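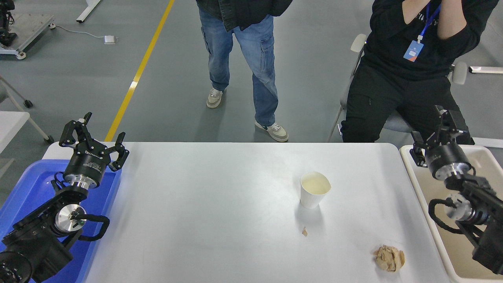
회사 소개

우사노(Usano) 스포츠 데이터. 대학·실업 미식축구팀 경기 기록 정리하고 분석하는 회사입니다. 본사는 잘빌(Zallville), 지사는 브롤트소프(Broltthorpe). 직원 5명.

시작은 리시버 기록이었습니다. 타깃 수, 드롭, 캐치 후 야드. 공식 기록지엔 잘 안 나오는 것들. 케르스틴 티데만 대표가 코치 시절 손으로 적던 양식을 아직도 씁니다. 칸만 좀 늘었어요.

하는 일

- 경기 영상 태깅 (공격, 수비, 스페셜팀)
- 상대팀 스카우팅 리포트
- 시즌 전 뎁스차트 검토
- 선수 개인 기록집 제작

지금까지 정리한 경기 449경기. 리포트는 1,869건. 2월엔 신입생 리쿠르팅 자료 때문에 제일 바쁩니다. 그때는 답장 늦을수 있어요, 미리 양해 부탁드립니다.

사람들

케르스틴 티데만 - 대표. 와이드리시버 코치 출신.
에크하르트 엘러스 - 분석 총괄. 수비 쪽은 전부 이분 담당. 3-4 수비 질문은 바로 연결해 드립니다.
나머지 팀원 소개는 곧 업데이트 예정 입니다.

문의

리포트 샘플은 메일로 요청하시면 보내드려요. 팀 이름, 리그, 필요한 경기 수 꼭 적어주세요. 영상은 사데기(Sadeghi) 업로더로 받습니다. 계정 없으면 임시 링크 발급. 급한 건은 전화가 빠름니다. 오전 10시 이후.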